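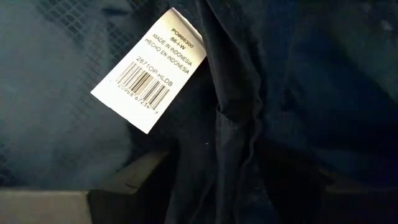 Saco azul-marinho, rede branca: notas de bancada
01/08/2022

Dia do saco! Estava à espera disto desde que a Albertina Henriques propôs juntar artigos de ar livre à nossa lista de tecidos. Até aqui andámos quase sempre com toalhas e camisolas, coisas simpáticas mas previsíveis, e um saco de viagem é outra conversa: tem forma própria, mas perde-a assim que fica vazio.

Primeiro a etiqueta, para constar na folha do material: PO#66300, por baixo 86-I-W, depois MADE IN INDONESIA / HECHO EN INDONESIA, e a referência 28710P-HLDB por cima do código de barras. Os algarismos debaixo das barras são miúdos e não me fio na minha leitura, fica para passar no leitor. Decidi deixar a etiqueta no sítio. É branca sobre azul quase preto e dá um ponto de referência ótimo quando o tecido está todo amarrotado e já não sei qual é a ponta de cima.

O tecido é liso e mate. Faz pregas bonitas junto à costura, estreitinhas e paralelas, e fora daí amachuca para onde lhe apetece. Registo para a ficha Emcombe: na coluna "estrutura" pus 2 (semirrígido quando cheio, mole quando vazio). Se alguém achar que devia ser outra coisa, risquem e assinem ao lado.

Sequência que quero fixar para esta família de artigos:
abrir bem a boca do saco;
meter primeiro o que é comprido;
rede em último lugar, com o aro encostado à parede do saco;
puxar a borda para cima e só depois pensar em fechar.

A rede é a minha peça preferida deste lote. Malha branca finíssima, tão fina que se vê o veio da madeira através dela, e um aro preto curvo que lhe dá corpo. O cordão preto entrançado é que complica: fica por cima da malha e convém saber onde anda antes de pegar no aro.
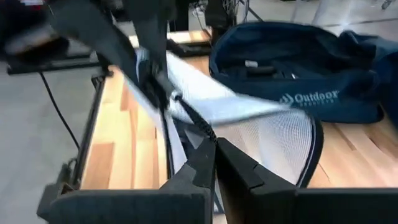

Pegar pela beira do aro parece-me muito melhor do que pegar pela malha, que dobra sobre si mesma e engana no volume. Quero experimentar também a pega pelo cabo, com o aro a entrar de lado. Na frente do saco lê-se "Outdoor" a branco, e isso ajuda imenso a manter a orientação: letras viradas para nós, boca para cima. Ponho já isto como regra para a posição inicial, que na folha antiga da Borkowska vinha só "saco na mesa" e cada um fazia à sua maneira.

Medidas que deixei marcadas a lápis na folha (em cm, zona útil da mesa para este exercício): 63 de largura, 32 de fundo. Chega bem para o saco e para a rede ao lado, e ainda sobra canto para o caderno, se não o largarmos aberto.

Outra coisa que me entusiasmou: o azul-marinho em cima da madeira clara. Depois dos panos bege do lote 23, em que eu passava metade do tempo à procura da bainha, é uma alegria ver o contorno inteiro à primeira!

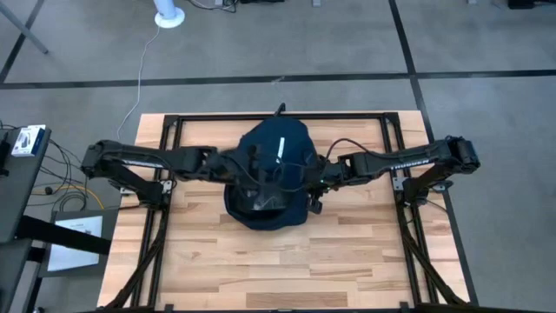

Mesmo assim, quando o tecido se junta num monte, as pregas escuras confundem-se umas com as outras. Um candeeiro rasante do lado esquerdo talvez resolva; há um na sala da Drandetti que podemos pedir emprestado.

Pendentes:
- passar a etiqueta no leitor e completar a ficha
- perguntar à Albertina se o lote Serkumon traz mais redes com aro, ou só sacos
- decidir se o cordão se enrola antes ou se fica solto (eu voto solto, é mais difícil e mais giro)
- cortar fita para marcar os cantos da zona útil, que o lápis apaga-se com a manga

Em novembro voltamos a este artigo com o saco cheio. Deixo a folha presa na capa do caderno.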